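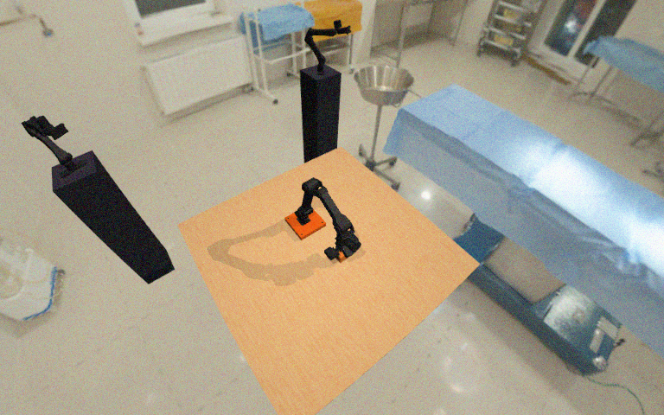
Render, arm over the orange block. Operating room behind.

24 Nov 2020

Reading day, mostly. Finished Triris pass two at lunch, typing this up before I lose it. 668 pages in proof and I'd still call the middle thin, which is a strange thing to say about a book that size.

Order of business was the ending. Dorottya wants the last chapter gone. Bianka wants it kept and the epilogue gone. Read it both ways this morning, printed, pencil only, no going back to check things. Notes as I went:

Without the last chapter – we stop on the ferry with Osel still holding the letter. Good hard stop. But the brother thread just hangs there, and he has been carrying half the book since the siege. I kept flipping the page for him.

Without the epilogue – we lose the garden, which I like, and we lose the joke about the bees, which I don't miss at all. Last line becomes "She left the gate as it was." Better last line than the one we've got. Read it out loud to Botond over the phone and he went quiet, then asked if there was more. Taking that as a vote.

So: keep chapter, cut epilogue, save the garden paragraph and try it earlier. Maybe start of part four, when she first sees the house? Needs a different season, the roses won't work.

Middle section. Chapters 19 to 24 are six councils in a row. I know why the author did it, everyone has to be told about the treaty, but we've already read the treaty. Krisztina marked the same stretch in her copy, we didn't compare first. Her note on 22 just says "again??" Mine says "skip?" Suggest folding 21 and 22 together and letting the ambassador find out offstage. 2000 words out of there easily, she can argue me down.

Things I would not touch
- the tutor. Every scene with the tutor
- the long walk to Inby. Slow, yes. Leave it slow
- the footnotes in the map chapter, even the fake ones
- the horse

Names are still a problem. Three people whose names start with Ve, and two of them are in the same room for all of chapter 9. I had to make a list on the back of the proof. Aranka says fantasy readers like making a list. Maybe the ones she knows. I don't think anybody should need it by chapter 9. Asking for one Ve to be renamed, the cousin is easiest, she only turns up in part one and the funeral.

Dates, same old trouble. The coronation is 1603 by their calendar in the prologue and 1602 in the archive scene. Unless the archive clerk is lying, he does lie about the keys. Query to author, don't fix. Also the distance from Barta to the coast changes from four days to nine with no weather to blame.

Comparison reading: went back to the first Condcombe book for the voice, just the opening two chapters. It's a lot funnier than I remembered. Osel is rude to people in it. In Triris she's polite for most of a year and I missed her being rude, I think that's a good part of what I've been calling thin. Not plot at all. Wrote that in big letters on the cover of the proof so I bring it up first and not the councils.

Dorottya disagrees, she thinks grief makes her quiet and it's on purpose. Fair. But then let us have one bad outburst somewhere, chapter 20 is sitting right there with nothing happenning in it.

Reader forms: Bianka's pile came back, I've only gone through the top few. Everybody likes the tutor. One person stopped at the first council and said so, politely. One read the last hundred pages in the bath and sent back a proof that won't close. Haven't sorted the rest, they're in the green folder, please don't reorder them.

My own feeling, for the record and not for the report – I cried at the ferry both times. Second time I knew it was coming and was checking commas. I don't want this to go out with the bees on the end of it.

To do
letter to author, me, draft by the weekend
Ve list typed up, Krisztina
calendar queries in one sheet, incl. the Barta distance
Botond to read 19–24 cold, don't tell him what we think
find out if December is still the date for final pages or if it's slid agian
the missing comma p. 412, that one's mine

Line count on the sample chapter came to 2602 with the footnotes in, so it will need the smaller setting. Ask Aranka before she orders anything.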